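Finger trials at the Dranham workshop

Well, we did say in June that we would get round to the gripper comparison before the clocks changed, and we have very nearly managed it! Américo Azevedo has had the arm set up for a good few evenings now, going back and forth between the Danzer fingers (the ones most of you will remember from the open day) and the newer Lisier pair, which are shorter and, to my mind, a bit easier to steer into tight places.

The job we picked was opening doors on big, glossy appliances, and I can tell you it is a good deal harder than it sounds. Bare fingers tend to skate about on that sort of finish, so we have been trying different coverings, from rubber sleeves and cloth tape to plain old paper towel, which costs next to nothing and can be changed in a minute or two.
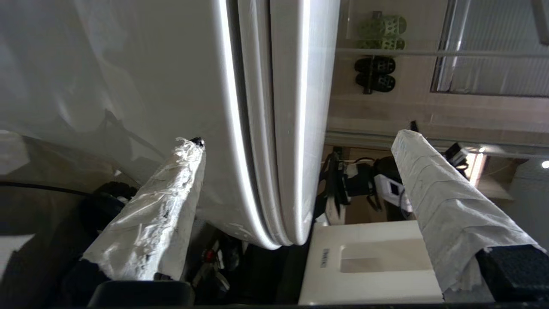

Paper towel on both fingers, with the left one up against the white door. Wrist camera view.

We have logged 837 tries so far, over 40 of them with the wrist camera turned to its new angle, and Américo is writing it all up in his usual careful way. My own favourite is still the towel wrapping, though it does fray, and the folks over at Bresport swear by their rubber sleeves and will not hear a word against them.

If you would like a go at the controls, there are 11 places left for the next practice evening, and beginners are very welcome (I was one myself not so long ago). Put your name on the sheet by the kettle, or drop Américo a line. He would also be glad of any spare rolls of tape you have lying about at home.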